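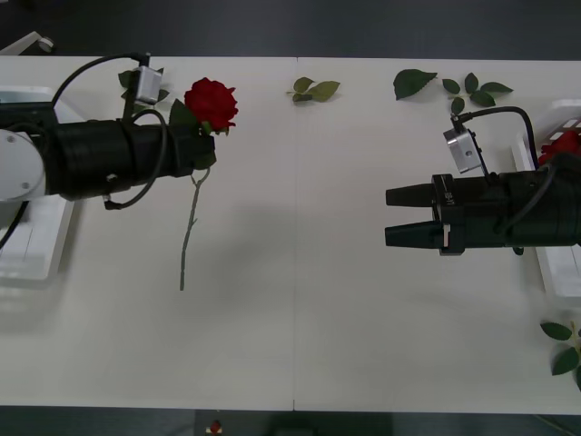

**Figure 3.** Two-arm cell with a red rose held in the left gripper and the right gripper open. A second bloom is in the basket at right.

### 4.2 Handling of Cut Stems

The Skollside kit is sold as "ready for delicate goods," a phrase its manual repeats often and defines never. We chose roses as our delicate goods. They bend, they shed, and they are cheap in the week after the middle of February.

Each arm carries its own sensor module above the gripper (Figure 3), and the vendor's software is supposed to merge the two views before a handover. We ran 1,000 handover attempts with the settings as shipped, and 668 ended with the stem in the second gripper and the bloom intact. The brochure promises "near-perfect transfer," so we must be some distance from near.

Most failures came from leaves. The grasp planner treats a leaf as a solid part of the stem and will close on it with great confidence. Loose greenery on the tabletop (Figure 3) caused a milder version of the same trouble. Koyama proposed stripping the stems first, which raised the success rate and also removed most of the problem the kit is sold to solve. We report those runs separately in Section 4.3.

Setup took Çınar one Thursday, including a long call with Keskin, the regional dealer, over a license key.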